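May 25, 2020

Up too early. Rain till nine then nothing, just gray. Meant to do the upstairs closet, did the kitchen instead. Counter first because I can't think with stuff all over it.

Moved the mail, the drill charger, the Wera screwdrivers (have been next to the toaster since the hinge job, why), two dead batteries, a candle. Box in the hall now. Will deal with the box later. There are already other boxes in the hall that I was going to deal with later.

Wiped it down twice. First go left streaks, too much soap. Second with just hot water and an old tshirt, much better. Found the scratch again by the sink, the one I thought I'd imagined.

Then the apples. Had them in the bag from Pullau since the last big shop, bottom of the pantry, and one had gone soft and was starting on its neighbor. Threw those out. Rinsed the rest, dried them, put a paper napkin in the white bowl so they don't sit in the damp. Seven. Mixed bunch, a couple really dark red and some more yellow than anything. They look like I bought them on purpose. 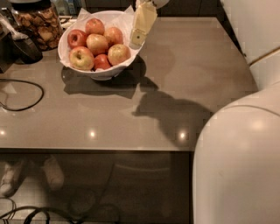

Grullier wrote back before I'd even sat down: don't leave them out, they go mealy in a week, put them in the fridge drawer and keep them away from the carrots. Also said Pullau apples are never any good after April and I should of gone to the stand on the county road. Fine. But if they go in the drawer I forget they exist, I know me. Out on the counter I eat them. Wrote back that I'd split the diference and chill half. Haven't yet.

Lunch was toast. Ate one of the apples after, a yellow one, bit floury, not telling.

Afternoon: crisper drawer out and scrubbed, since it had come up. Something orange stuck in the corner. Took a butter knife to it. Oven at 200 for the small tart, the Chidiac recipe in grams and Celsius so had to redo the dial in my head again, nearly gave up. Used the two softened ones? No, tossed those already. Used the jar of plums from last July. 31 minutes, edges a bit dark, middle good.

Still to do: hall box(es), closet, call re the gutter, buy napkins, down to the last few. Shoulders sore. Bed before ten if I can manage it.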